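Mamani vuelve con disco nuevo, y se toma su tiempo

Queridos lectores, ya sabéis que en esta casa le tenemos mucho cariño a Mamani, así que perdonad si me alargo un poco (me pasa siempre con él). Después de un par de años entre encargos para otros raperos y alguna colaboración suelta, el productor ha publicado por fin «Kaltusgate», un álbum de 38 minutos que sale en el sello Skilto y que llevo toda la semana poniendo en la cocina, en el autobús y hasta en la sala de espera del dentista.

Son bases lentas, con mucho piano eléctrico y unas baterías que suenan como grabadas en la habitación de al lado. La voz invitada es la de Brillen, que rapea en tres cortes y en el último casi susurra, ¡qué maravilla de cierre! Si tengo que ponerle un pero, la parte central se me hace algo larga, aunque a la cuarta escucha ya me importaba bastante menos.

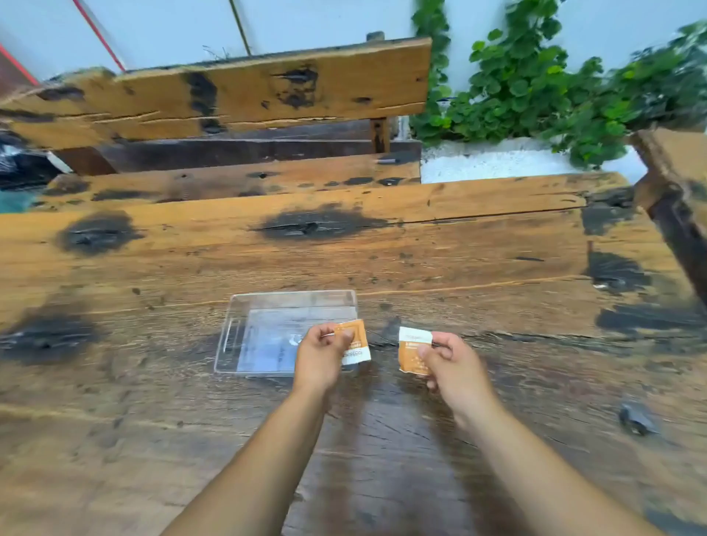
Vinilo y concierto

La edición en vinilo es de 1.000 copias y se puede reservar ya en la tienda del sello. El directo de presentación llegará con Ramiro Cabello al bajo, que ya tocó con él en junio y le dio a las canciones viejas un empuje precioso. Las entradas cuestan 19 euros y, conociendo a este público, yo no lo dejaría para última hora. Si vais, buscadme por las primeras filas y charlamos un rato.

Últimas entradas
- Cinco maquetas de rap que nos han llegado este verano
- Brillen: «Escribo mejor de madrugada»
- Lo nuevo de Skilto para el otoño
- Repasamos los directos de junio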